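What the Whiteboard Knows
Talk notes, Stunstead office day, Wednesday slot, 14 minutes with questions

Start before people sit down. Ask who has a whiteboard at work. Ask who has written on it since January. Wait for the hands to go down. Don't fill the silence, Elif Naz says I always fill the silence.

Opening bit: we bought our first big board when we moved into Pamimgate. Grand plans. Columns, colors, a box for "wins." The wins box had one entry, which was the board.

Then the permanent marker story. Keep it short. Hatice Demirtaş will be in the second row and she has heard that it was her. (It was her.)

Main point one. A mostly blank board is doing fine. People apologize to me for theirs, as if I'd come to inspect it. A board you've wiped is ready for the next argument. The one to worry about has a diagram in the corner with SAVE written beside it, and the person who wrote SAVE left for Skerkach two summers ago.

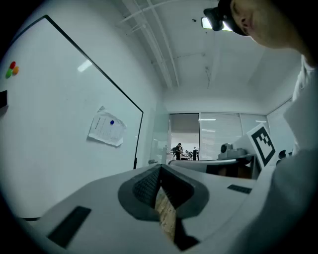
Main point two, magnets. Every office I've been in buys them in a mixed pack and then someone invents a system. Red is urgent, green is done, orange is anybody's guess. Give it a month and they drift up into a corner and huddle there, and one lone blue one ends up doing all the work, holding a sheet of small print that has started to curl at the bottom. I have a lot of sympathy for the blue one. Pause here, this usually gets a laugh. If it doesn't, move on fast.

About the printed sheet. Nobody reads ten-point type standing up. If it matters, print it bigger or say it out loud. At Chávez they had a page on the board for a whole winter and when I finally asked what it said, three people gave me three answers, all wrong, one of them quite moving.

What to ask them to do:
Take down one piece of paper this week.
Put the magnets where a hand can reach them.
Find the eraser. Good luck.

If running long, cut Chávez and go straight to the eraser.

Likely question: should we go digital? Say we tried. We had 253 sticky notes on a shared screen and a meeting about how to zoom out.

Water is on the left. Give the clicker back to Hatice.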